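How to wash and dry a heavy cream bedspread at home
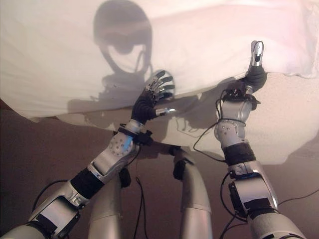 Reading time: 3 minutes

Pale fabric shows every mark, so many people bring it to the cleaner each time. I did the same for years. With some patience you can wash it in your own bathtub.

First, read the care label. If it says dry clean only, please believe it. For cotton or a cotton mix, continue.

Shake the bedspread outside and look for spots. Rub each one softly with plain soap and leave it for 5 minutes.

Fill the tub with lukewarm water and a small cup of liquid detergent. Powder can stay in the folds – I learned this in my first flat in Ernindale. Press the fabric down with flat hands, then let it soak for some 105 minutes. Do not twist it.

Rinse 4 times, or until the water is clear. Press the water out against the side of the tub and roll the bedspread in old towels.

Dry it flat over two racks, away from strong sun. Turn it in the evening and again in the morning. In April mine needs a whole day, in winter longer.

Iron the back side only, while it is still a little damp.

Written by Onni Halonen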